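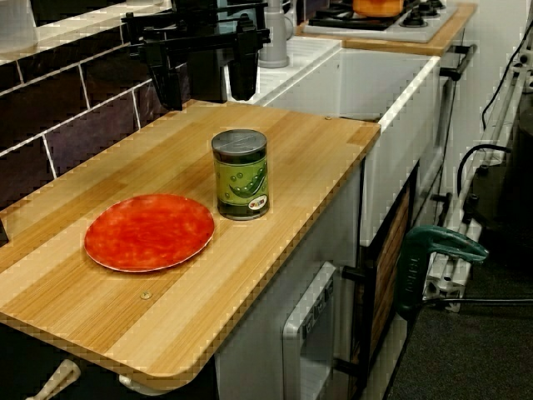
How often should a wooden countertop next to a sink be oiled?

Once a month for the first year, then every three months. The strip along the sink needs an extra coat between rounds.

Print this page
E-mail this page

Oiling a wooden counter

Materials: food-grade mineral oil, 400-grit paper, two lint-free cloths, dish soap.

1. Clear the counter. Plates and cans go on the table or back in the cupboard. A can left standing on damp wood can leave a rust ring.

2. Wash with warm water and a little soap. Wipe along the grain. Dry with a towel and leave overnight.

3. Check the screws. Tighten any that stand proud of the surface by hand. A power driver strips brass heads.

4. Sand lightly with the grain. Stop short of the edging, which scratches. Remove dust with a barely damp cloth and let the wood dry again.

5. Apply a thin coat of oil. Work from the back of the counter to the front. Wait 2 hours, then wipe off the excess.

6. Repeat if dry patches show. End grain at the sink cutout usually takes a second coat.

Keep the surface clear until the next morning. Lay used cloths flat outdoors to dry before disposal.

Test: put a few drops of water on the wood. If they soak in within a minute, oil again.

Text: Leonilde Caldeira

Print | E-mail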